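The Ferry to Rulau

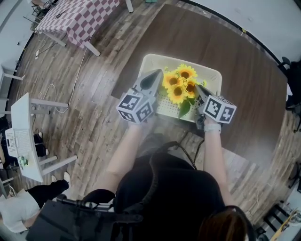

Sunflowers in the white tray.

Bernadette Keane missed the four o'clock by the length of the parking lot. Ran the whole way too. Bag banging on her hip, one shoe half off, and the ramp going up like it had all day to do it.

"Next one's at seven," said the man in the booth. Didn't look up.

Seven. The funeral lunch would be over by seven. The sandwiches gone, the cousins gone, Lorcan sitting alone in the good chair with his tie pulled down, thinking she hadn't bothered.

She called him. No answer. Called again. Then she stood and looked at the water for a while becuase there wasn't anything else to look at.

Five years since Dunmore. Five years since the thing about the house, and her father's boat sold for $900 to a stranger when Lorcan could've just asked. She'd have given him the money. She would have given him more. She had said so at the time, loudly, in a kitchen full of people holding plates.

And now Aunt Sendell was dead — everyone called her that, the town she came from, her real name was Margaret — and Bernadette had a card in her bag with $500 in it for the stone and nothing written inside. She'd tried on the train. Dear Lorcan. Dear Lorcan, I'm. Pen down.

A truck pulled in beside the booth. Fish boxes in the back, a dog in the front. Diarmuid Lynch at the wheel, twenty pounds heavier and no hair to speak of.

"You missed it," he said.

"I know I missed it."

"I'm going over with the Flolgate. You can sit on the boxes."

"Is that legal?"

"Get in if you're getting in."

So she sat on the boxes. The Flolgate was a terrible boat, it had been a terrible boat when they were kids, and it went out past the wall with its nose down and the spray coming straight over. Her good coat. Her hair. The dog leaned on her legs and shook.

"He asked was you coming," Diarmuid yelled from the wheel.

"Who did?"

"Who d'you think."

"What did you tell him?"

"Told him I'd go and look."

She turned her face to the side where the wind could have it. Took the card out, got it wet, put it back.

He was on the dock at Rulau. Suit jacket over his arm. Older around the mouth, and standing the way their father stood, with all the weight on one leg, as if the other was for later. He caught the rope when Diarmuid threw it. Tied it off. Then he put his hand down for her and she looked at it.

"There's ham left," Lorcan said. "I hid some."

She took the hand.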